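Recording grasp demos on the Cilano bench, quick version

Writing this between runs so excuse the state of it. Covers the pick task only. Stacking has its own page, half done.

You need: arm powered and homed, gripper open, the red cube, the lint cloth, a free hour. More than an hour and your demos get sloppy. Mine do anyway.

Before you start

Check disk space. Millent (the recorder) won't warn you, it just stops writing. Lost a whole morning in February to that one.

Open the session folder and give it a proper name. Task, your initials, batch number. Not "test2". We have four "test2" already and one of them is good data, no idea which.

Wipe the camera lens on the wrist. Dry cloth only.

Then run the warm-up script once. Arm wanders through its poses and comes back. If it comes back crooked, re-home and do it again, don't record on top of it.

Recording a demo

1. Drive the arm to a start pose. Different one each time. Vary height and angle, and start with the cube out of view now and then. The first Groltisitz batch was 1,012 demos and nearly all started from the same spot, and the policy learnt that spot beautifully and nothing else.

2. Press record. Wait one breath. Then move.

3. Approach with fingers wide. Slow down near the bench. No need to crawl, just be steady, because every wobble you make goes into the training set and comes back out at you later.

4. Line up so both pads meet opposite faces of the cube. Close in one go. Do not pump the trigger.

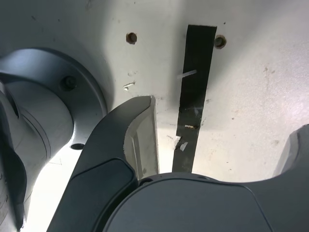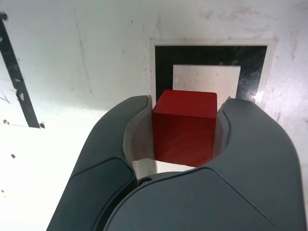
5. Hold for a moment, then lift straight up, about a hand's width. Set it down somewhere else. Open, back off, stop recording.

6. Mark it. Keys are G for good, B for bad, R for recovery. Recovery means you missed, corrected and got it in the end. Keep those! They are worth more than another clean grab. Bad means you knocked the thing off the bench or gave up.

Mark straight away. You will not remember after three more.

7. Move the cube and turn it a bit by hand. Go again.

Do sets of 21 and then take a break. The number comes from how the Đorđević loader splits files, so a short set makes a lopsided split. It still loads, just be aware.

Things that go wrong

Gripper closes late. Usually lag on the controller. Unplug, plug back in, restart Millent, and bin whichever demos had the lag in them.

Joint limit beep halfway through. Stop, mark B, start over. Don't try to wriggle out of it, you get a horrible twisty path.

Video and joint log out of step. Look at the moment the fingers close in both. If they dont match, note the file name and leave it out of the upload. Re-syncing by hand takes ages and I've never been happy with the result.

Light changes. Leave it. Morning and late afternoon both wanted.

Uploading

Run the checker first. It lists files with no mark, files under two seconds and anything with a gap in the log. Fix or delete, then push to the shared drive under Cilano/pick.

Last training run used 2,774 demos, of which 1,199 were recorded after we started varying the start pose. Next one wants more recoverys and more odd cube angles, so if you only have twenty minutes, do those.

Gripper open and arm parked when you leave. Put the cube back in the drawer pls.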